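September
By Gunārs Pärn

The method section had to be finished by four, and Tremblay had reached the sentence about lids.

"Transparent objects," he read aloud, "were treated as rims."

"Is that a result or a method?" Dhillon asked.

"Method. The result is that it helps."

He deleted the sentence and typed it again with the word *only* in it. The Koklow policy had been trained on 2629 demonstrations, 695 of them with the clear lid and the divided tray. Depth was useless on the plastic. The wrist view gave a bright line, a corner, another bright line, and from those the network was expected to infer a surface.

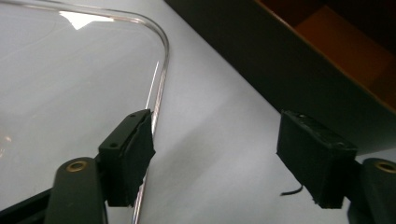 Dhillon wanted the failures reported by cause. There were 38. Tremblay had sorted them twice and obtained two different tables, depending on whether a finger that closed beside the rim counted as a grasp.

"It closed," he said.

"On air."

"It closed as commanded."

She wrote *air* in the margin and underlined it — her usual form of review. He moved the 38 into an appendix, then moved them back. The head view went in as Figure 2, full width, before the table. 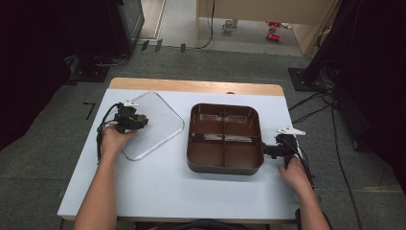 Figure 2. Bimanual demonstration with hand-held grippers, clear lid and four-compartment tray.

"You can hardly see the lid," Dhillon said.

"No."

She read the caption again and did not underline anything. At ten to four he put *air* into the table as a category and started counting from the top.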